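# Tronano Edik Two-Arm Recording Station

The Edik station is supplied to laboratories and training departments that collect demonstrations of everyday handling work with soft goods.

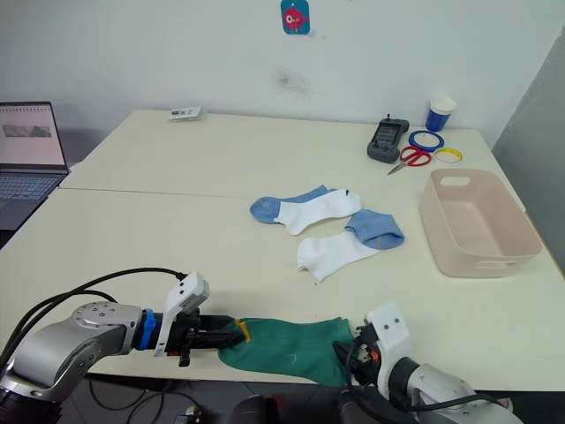
## Intended Use

Edik is intended for tasks that require both arms at once: holding a sock at the cuff and the toe, laying it flat, matching it with its partner, and placing the pair in a basket. Each attempt is stored as one episode. An episode contains the head camera view, the joint positions of both arms, the opening of each gripper, and a short written label entered by the operator.

Failed attempts may be kept. The operator marks them at the end of the episode, and they are stored in a separate folder from the accepted ones.

## Standard Equipment

- Two arms with parallel-jaw grippers
- Head camera with fixed mount
- Recording software for one laptop
- 4 spare sets of gripper fingers
- Printed task cards for folding, pairing and sorting

Tables, baskets and garments are not included. A light, plain work surface is recommended. Two tables of equal height may be joined, provided that the seam is level and the front table is secured against movement.

## Recording Procedure

Sessions are planned in blocks of 50 episodes. The garments should be moved to new positions after every 10 episodes, and the color or size should be changed at least once in each block. Operators should rest for 20 minutes between blocks.

Thin knitted items should be gripped at the edge, with the jaws closed slowly. Tags and labels on the garment need not be removed.

## Training and Service

Operator training is held at the Urquhart building in Narovville and is led by Wanting Xia. The course covers start-up, safe stopping, labeling, and review of stored episodes. On-site training may be arranged for customers who order more than one station.

Questions concerning replacement parts, calibration and service agreements should be addressed to Waldemar Kubiak, Equipment Office, Tronano. Please state the serial number of both arms when writing.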